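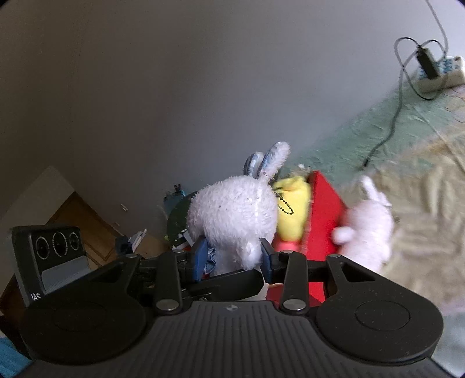 White bunny with the ball chain, some of the others, and the bed where they all end up

How do you clean and store small plush toys that live on the bed?

Posted by gramville_rental in Home & Cleaning

I live in a one-room rental in Gramville and over the past couple of years I have collected small plush toys, the kind with a chain on them for hanging on a bag. I have 26 now. The white bunny in the photo is the one I care about most. It has long ears with pale blue on the inside of one of them, and the fur is the fluffy kind that I'm worried will go flat if I wash it wrong.

They sit on my bed because I don't have a shelf. Every night I move them to the chair and every morning I move them back. The white ones are starting to look gray to me, mostly on the ears and the bottom.

What I want to know:

Can these go in a washing machine, chain and all? The tags are long gone.

Is there a way to store them that takes up no floor space and doesn't involve drilling? My lease doesn't allow holes in the walls.

I have a front-loading washer in the building and no dryer. I'd like to do the whole lot on a Saturday and be finished by evening if possible.

Posted by murstead_mender

Take the chains off first. A ball chain opens at the little connector, you just pull the end ball out sideways. Left on, it can snag the fur, and some of them rust and leave an orange mark that won't come out of white. Put the chains in a cup so you don't lose them.

For anything white and fluffy with no tag I would wash by hand. Fill the sink with cool water and a small squeeze of dish soap. Push the toy under and squeeze it gently, don't rub. Rubbing is what mats the fur. Give it 14 minutes or so of soaking if the bottom is dingy, then rinse until the water has no suds in it. Roll it in a towel and press down with your hands. Do not wring the ears.

Before you do any of this, wet a cotton swab and press it on the blue part of the ear. If blue comes off on the swab, don't soak it. Wipe the white areas with a damp cloth instead and keep the cloth away from the blue.

Drying is the slow part. Without a dryer you won't be done by evening. The outside feels dry long before the stuffing does, and if you put them away too early they smell. I leave mine on a rack by an open window for 2 days and turn them over when I remember. When the fur is nearly dry, go over it with a soft toothbrush, in the direction it grows. It comes back up pretty well.

Wash the white ones separately from the colored ones. I would keep your yellow one out of that batch.

Posted by prilodness

For storage, get an over-the-door shoe organizer with clear pockets. It hooks on the top of the door, no drilling, and each pocket holds one small toy, sometimes two. Measure the gap above your door before you buy because the hooks on mine were too thick and the door wouldn't close. I ended up bending them.

I also keep the chains on and clip some of mine to a curtain tension rod across the closet opening. Works fine for light ones. The heavier ones pull it down.

One other thing. I see a power strip with an adapter in it on top of the blanket. I would move that to the floor or a desk, away from bedding and stuffed toys. They get warm and fabric holds the heat in.

Posted by singhal_st

I put mine in a pillowcase, tie it shut and run it on delicate, cold. I've had more than 100 washes out of that pillowcase and only one toy came apart, and it already had a loose seam. Fur is a bit flatter than new but I don't mind it.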